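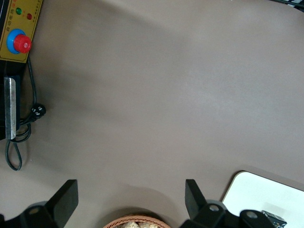
Luvmont makes worktops and benches for people who spend the whole day at them: school technicians, repairers, model makers, bookbinders, anyone who has ever leaned on a wobbly table and muttered. We love a good flat surface, we really do. Give us a wide stretch of matte taupe-grey, smooth from one side to the other, with the light falling on it in soft patches and no hard glare coming back at you, and we are happy for the afternoon. A colour like that lets you find things! A black plug lying on it shows up straight away, a looped cable can be followed by eye, and a red stop button in its bright blue collar stands out even with a green light and a red one just above it. We spend a lot of time talking about greys, as you will find out if you visit.

Who we are

There are five of us and a very full workshop. Luvmont was started by Karim Benkirane and Lahcen Hegazy, who met while fitting out a college repair room and found they had both been carrying the same complaint about for years. The tables people were given to work on had been chosen from a catalogue by somebody who would never sit at them. Too shiny, too high, a rail exactly where your knees want to go. Lahcen drew a better one on the back of a delivery note during the lunch break, and Karim built it that weekend out of what was in his garage. It was hideous and very comfortable. We still have it, and the kettle lives on it.

Moataz Younis joined next and took over finishing. Kiyoshi Sasaki looks after fitting and deliveries, so he is the one you will meet at your door with a spirit level. Karim Tazi does the drawings and answers the phone (yes, two Karims; if you ask for Karim you will get whichever is nearer, and they are quite used to passing you across).

Where we are

Our workshop is at Gunawardena Yard, on the Laltent side of the canal. Go through the green gates, past the tyre place, and we are the long building with the loading door. The front third is where we lay out finished tops so that people can come and try them, and behind that is the cutting, and behind that is the finishing room, with the door you mustn't leave open.

You are very welcome to visit. Bring your own things! We mean it. People turn up with a sewing machine in the boot, or a microscope, or a box of clock parts, and spend an hour working at different heights until one feels right. A retired piano tuner once stayed until we locked up, and ordered a bench for his daughter.

What we make

The Keka bench

The Keka is the one most people know us for. It is a straightforward rectangular bench with a deep top, legs set in from the corners, and no front rail at all. It comes in 12 heights, which sounds like far too many until you have watched two colleagues of different sizes try to share one. The top lifts off its base with four bolts, so it can go up a narrow stair and be put back together in the room.

Every Keka is finished in a matte surface. We don't offer gloss. We did for a while, early on, and we kept getting the same phone call from people who could see their ceiling lights better than they could see their work.

Tops only

Plenty of people already have a perfectly sound base, often an old one with years left in it, and want only a new surface. We love these jobs. Send us the measurements, or better still a paper template, and tell us about anything that sticks out, dips, or was "repaired" by the last owner. We have put new tops on potting benches, a butcher's table, a pair of school desks bolted together, and the counter of a shoe mender who refused to close while we did it.

Room layouts

When a whole room needs sorting out, Karim Tazi will come and draw it with you. He starts by asking where the sockets are. A bench with a device on it is a bench with a lead, and the lead has to go somewhere: over the back, down a leg, or across the very bit of table where you wanted to put your elbows. He marks all of this on the plan before anything else gets drawn, and he will ask what sits at the edge, what needs to be reached in a hurry, and which hand you reach with. If there is a control with an emergency stop on it, he likes it to have clear table in front. Mugs go elsewhere. He draws the mugs in too.

About the greys

We promised. Our colour range has 19 finishes, and most of them are some sort of grey or brown or an argument between the two. White looks lovely in a brochure and tires the eyes by eleven in the morning. Black swallows screws. The mid tones are where it gets interesting, as a warm grey leaning towards brown will sit quietly under nearly everything you might put on it: brushed metal, black plastic, a bit of mustard yellow, bare wood, paper. You stop noticing the table and start noticing the thing on the table, and that, for us, is the whole pleasure of it.

Moataz mixes trial colours on offcuts and leaves them on the windowsill with numbers on the back. He asks everyone who comes in to pick a favourite before he tells them what it's called. The names are his department as well. We have a Wet Slate, a Dry Slate, a Tuesday, and one called Lahcen's Coat. If you would like samples, we can post you four at a time. Put them where you work, leave them there for a few days, and look at them in the morning and again with the lamps on. They change more than you would think, and a shadow across one of the warmer greys can be really rather beautiful.

How an order goes

Ring or write and tell us what you do all day. We would much sooner hear "I mend radios and I'm left-handed" than a set of dimensions, though we'll want those too. If it's a single bench, we will usually send you a drawing within the week. Read it with a tape measure in your hand, please, and stand in the room while you do it.

Once you are happy, we cut. Tops rest in the finishing room between coats and we won't hurry that part, however nicely you ask. Kiyoshi then rings to agree a delivery day. He brings the bench in, builds it, levels it, and goes round the edges with the flat of his hand, which he has done on every single bench we have ever delivered. If he finds something he doesn't like, it comes back with him.

The numbers, for those who like them

Karim Benkirane keeps a ledger, a real one with a cloth spine, and every bench gets a line in it. As of today there are 192 lines. Schools and colleges account for 40 of them. Several benches have two lines, having come back for a new top after a hard life, and one has three (it belongs to a potter, and we have stopped asking).

Looking after your top

Wipe it with a damp cloth and a little washing-up liquid. Dry it with another cloth. That is nearly the whole of it! Scouring pads will polish a matte surface into shiny patches and you will see them for ever after, so keep those for the pans. Lift heavy things when you move them. If something has a metal bracket or a rough foot that comes down on to the table, put a bit of felt under it. Glue should be left to go hard and then eased off with a plastic scraper, and we pop one in with every delivery.

Small scratches can be dealt with at home. Large ones, ring Moataz. He likes a scratch. He will want to know what made it, and he will ask for a photo taken from low down with the light behind it.

Learning days

In May we open the workshop to school groups and to anyone thinking of doing this for a living. Visitors cut a small top, finish it, and take it home, and we put the kettle on a great many times. Groups need to be small enough to fit round two benches. Flat shoes, hair tied back, and an old jumper you don't mind getting a coloured cuff on. Lahcen runs these days and will talk about edges for as long as you let him.

We also take on one trainee a year. You don't need any qualifications to ask. Write to us, tell us about something you've made, including the bits that went wrong, and come and have a look round.

Come and see us

The yard is open on weekday mornings and by arrangement in the afternoons. There is one step at the front door and a level way in through the loading door, so ask for that if it suits you better. Parking is easiest before the tyre place gets busy. If the gates are shut, give them a push, they stick.

Luvmont, Gunawardena Yard, Laltent
Page updated 12/21/20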